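Testing the Namik Hand-Held Gripper Kit
Project report by Anwara Sikder and Shiuli Mondal
Robotics elective, spring term

Why we picked this

Our class had a list of kits we could borrow and review for the final project. Most groups went for the wheeled ones. We asked for the Namik, a hand-held gripper sold by a small company called Pludico, and we are so glad we did, because we ended up using it almost every afternoon in March and we still have ideas for it.

The Namik is a gripper you hold in your own hand. You squeeze a trigger, two fingers close, and a camera on top records what the fingers are doing. The recordings can then be used to teach a robot arm the same job. We don't own a robot arm, so our report covers the part before that: putting the kit together, learning to use it, and recording clean tries of a simple task. Our question was whether two students with no experience could get recordings good enough to pass the kit's own checking software, which is called Evel.

What comes with it

The box had the handle, the trigger, a camera mount, two plastic fingers with replaceable pads, a bag of screws, a short cable and a printed booklet. The camera came separately in a smaller box. There was also a calibration card that you hold up in front of the lens before the first recording of each session. We lost it on the second afternoon and found it inside the booklet, so our first piece of advice is to tape it to something big.

Building it

Shiuli did most of the build while I read the steps out loud. The booklet says 70 minutes. We took longer, mainly on account of the trigger cable, which has to run through a tiny channel in the handle before you close the shell. We closed the shell first (twice!) and had to open it up again. The drawing for that step is small and we'd love to see it printed at double the size.

The rest went together really nicely. The screws were the right length, nothing was missing, and the fingers slid onto their rails with a good solid click. When the trigger moved both of them for the first time we both yelled, and the group next to us came over to have a go.

Connecting the camera was easy. Evel found it right away on Shiuli's laptop. On mine it needed a restart, and after that it worked too.

The task

We wanted something simple enough to do over and over, so we chose picking up an eraser from one side of a desk and putting it down on the other side. Our teacher, who everyone calls Coach Uddin even though he has never coached anything, told us to write down our rules before recording and stick to them. These were the rules:

Start with the fingers wide open.
Keep the camera pointed down at the desk the whole time.
Move in, close, lift, carry, lower, open.
Back away slowly before stopping the recording.
If you drop it, finish the try anyway and mark it as a drop.

We took turns. One of us held the gripper and the other ran the laptop and wrote notes. We recorded 14 tries each afternoon and changed places halfway through, which was good for our wrists. The kit is not heavy when you first pick it up, but after several tries you do feel it in your thumb.

What we learned about holding it

The hardest thing was slowing down. In everyday life you grab an eraser without thinking, and our first tries were so quick that Evel flagged them for blur. I started counting in my head on the way down and that fixed it for me. Shiuli preferred to breathe out while she lowered the gripper, like in archery, and her recordings were steadier than mine from then on.

The second thing was height. If you come in too low, the tips scrape the desk and you can feel the whole handle shudder. Too high and the pads only pinch the top of the eraser, so it spins. Once you get the feel for the right height it is so satisfying, and I'd say that was the moment we both went from following instructions to really enjoying ourselves.

Light and the desk

We hadn't expected the desk to matter, but it did. Light wood is good for making dark objects stand out, and the grain lines gave us something to line up with when we wanted to come in straight. Glare was the downside. With the overhead light on, a bright patch spreads over the upper middle and right of the tabletop in the camera view, and anything pale in that patch is hard to see.

We also learned to look at everything else the camera can see. The view is wide, so it takes in other things on the desk and even the floor next to it. Evel doesn't mind, but when you want to compare one recording with another it helps if the background stays the same. Our routine became: open the fingers, hold the gripper over the desk, and study the live view before starting.

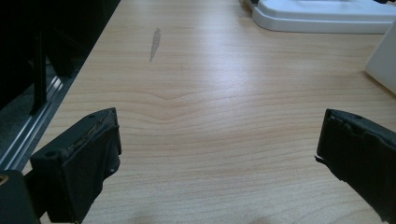 Wear on the fingers

The kit gets used hard, and the fingers show it. On the left one there is a strip along the top edge that has frayed, with a rough, crumbly texture where the outer layer is scuffed or torn. The right one has a thin jagged sliver sticking out at a lower corner, and its pad looks a bit uneven along the inner edge. It still grips well for our task. For something small, like a paper clip, we would want fresh pads. Changing them is listed in the booklet as a beginner job, and we'd like to try it next term.

We would also suggest that Pludico add a page on when to change them. The booklet explains how, but gives no hint about how worn is too worn.

Results

By the end of our second week Evel was accepting nearly everything we recorded. The tries it turned down were mostly from our first afternoon, and almost all of those were for moving too fast. Drops were rare once we had the height right. Shiuli had fewer than I did, and she would like that written in the report, so it is.

What we would change

A bigger drawing for the trigger cable step. A softer trigger, or one you can adjust for smaller hands. A clip for the calibration card. A note in the booklet about overhead lights.

Would we recommend it?

Yes! For a class like ours it's a great kit. You get to the fun part on the first day, the software tells you plainly what went wrong, and you learn a lot about how much your own hand does without asking you. A group should be two people, since the laptop job keeps one person busy. Groups with access to an arm could go on to the training step, and we have asked Coach Uddin whether our recordings can be passed on to whoever takes the project next.

Thanks to Coach Uddin for the loan of the kit and for the spare screws.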